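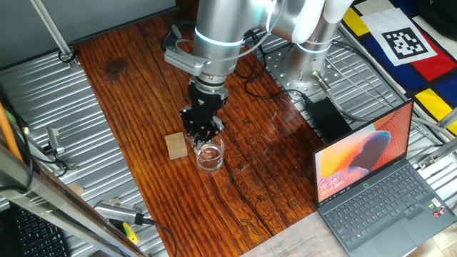

Gwion Beddoe wrote:

> I don't see why we need to lock the frame rate for the Gascombe descent. Everyone has a different camera and the editor can conform the lot afterwards. I would sooner spend the weight on spare batteries than on a second recorder, and I would leave the chest mounts at home altogether. They bounce. Last year's Lougher footage was unusable below the second gate for exactly that reason. Also, has anyone settled whether we ride top to bottom in one go or break it into sections?

Taking these in a different order.

Sections. Mererid and I walked the line in May and we think it has to be broken up. The drop is 600 metres and the light changes completely once you go under the trees. A single exposure setting will not hold from the open shoulder to the wood, and automatic exposure pumps badly on the dappled part between the two. The split we have pencilled in is: shoulder to the sheepfold, sheepfold to the stream crossing, stream crossing to the forest road. Each section gets its own manual settings and riders reset at the stop. It costs time but it gives the editor clean joins, and the sheepfold and the crossing are both places where a rider can get off the trail without standing on the heather.

Frame rate. Conforming mixed rates works for static shots. It does not work well for a bike going across the picture at speed over broken ground. Dropped or repeated frames show up as a stutter in the spokes and in anything close to the lens, and blended frames look like a double image. Beca cut the Veltatholm film from three different rates and has said she will not do it again. Please set 50 frames per second on everything that will do it. If your camera will only do half that, tell Beca before the day and she will use you on the wide shots, where it matters less.

Shutter. With 50 set, the usual starting point is a shutter of 1/100. On the shoulder you will need a neutral density filter to hold that in full sun. In the trees you will have to take it off. This is another argument for the sections.

Chest mounts. I agree about the Lougher footage but I don't agree about the cause. I went back through the clips and the bounce has a steady rhythm, which suggests the harness was moving on the rider. Two of the three straps had been let out to go over a waterproof. The third rider wore the harness under an open jacket, pulled down tight, and those clips are fine all the way to the road. So the mounts stay on the list, with the harness against the base layer and the loose ends taped. Fit it standing on the pedals with your elbows out, as it will always feel too tight standing upright next to the bike.
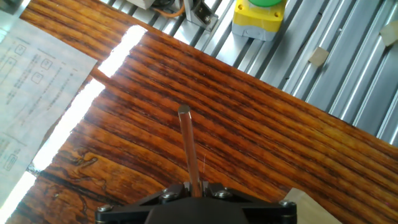
Wooden rod, top end cut square.

Sound. The second recorder weighs 400 grams with its case and cells. Wind noise makes camera audio worthless above walking pace, and we have been covering that with music, which is why all our films sound the same. I would like tyre and freehub noise recorded close, with a small microphone taped inside the main triangle, out of the airflow. Emlyn tried this on the Sterora loop with foam over the capsule and a scrap of fleece over the foam. Gravel came through well. The trouble was cable rattle against the down tube, so tape the cable along its whole length and not only at the ends. One bike carries the recorder and one rider does each section twice. Sync is by three hard claps in view of a camera before setting off.

Batteries. Gwion's point stands. We have 9 between us that still hold a decent charge, and the chargers cannot be relied on away from the hut. Carry them in an inside pocket until needed — the cold on the shoulder takes a good deal off the running time before the first take. Switch off wireless and the rear screen. Mark the dead ones with a strip of tape across the contacts.

Cards. Format in the camera and not on a laptop. Please don't delete clips on the hill to make room. Swap the card.

Getting there. The early train takes bikes but the spaces have to be reserved, and the replacement bus takes none. Haf has the bookings and wants to know by reply to her, off list, whether you are on the train or driving. If you are driving, use the lower car park. The upper one is at the end of a farm track and we have already been asked once not to block it.

Outstanding:

Who has the step-up rings for the filters? They were in the blue bag after Veltatholm and are not there now.

Does anybody have a wide-range cassette to lend Mererid for the climb? Hers is worn and the replacement is on order.

Beca needs card sizes from everyone. So far she has them from Emlyn and me.

If I have the section stops wrong please say so on the list — the route file I sent round earlier has the stream crossing marked at the old footbridge, and the trail now goes over further down.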